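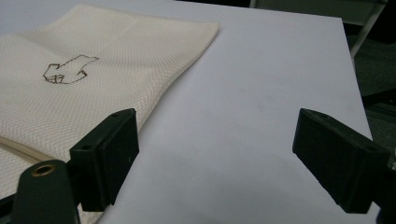

Slide 1 - cream waffle-weave cloth, folded, on a white table

Home Talks Workshops Archive Contact
Search this site Go

Speaker notes - "Fewer Paper Towels" - Ranbridge library, evening session

Okay, slow down at the start. I always rush the hello. Say thanks for coming out in November, mention the coffee at the back, then get going.

I want to tell you how my kitchen went from a roll of paper towels every few days to a roll that lasts me most of the winter. I'm no saint about it - I still grab one for bacon grease, and I'll grab one tomorrow too. But I kept a tally on the fridge for a year before I changed anything, and I got through 963 sheets of the big kind. Just me and a dog! (Pause here, people usually laugh or look guilty.)

So, cloths. I started with 14 and that was too few, because I do laundry when I feel like it. I went up to 21 and that's been plenty. If you have kids, start with more than that.

What to buy. Cotton, please, and something with a texture to it. Waffle weave is my favorite for drying dishes and hands. Flat weave is better for glasses, I think, but my sister-in-law and I have been arguing over that one for years. Old T-shirts are great for floors. Skip fabric softener completely - it leaves a coating and then your towel just pushes the water around. Wash new ones a couple times before you judge them.

(Next slide, the basket one.)

Where to keep them. This was my big mistake! I put the cloths in a drawer across the room and left the paper roll by the sink, and guess which one I reached for. Swap them. Cloths by the sink, paper in the hall closet behind the vacuum. I changed nothing else that month and the roll sat there.

Dirty ones go over the side of the bucket to dry before they go in the hamper. Don't ball them up wet, they'll smell by morning. If they smell anyway, hot wash, half a cup of washing soda, line dry if you can.

Raw chicken: I get asked every single time. Paper towel, or a cloth that goes straight in the washer. Pick one and stick to it.

If there's time, tell the Skukomberg story with the wedding napkins. If it's past 8:15, skip it and go to questions.

Sign-up sheet for the mending night is by the door. Bring your own scissors, the library's are terrible.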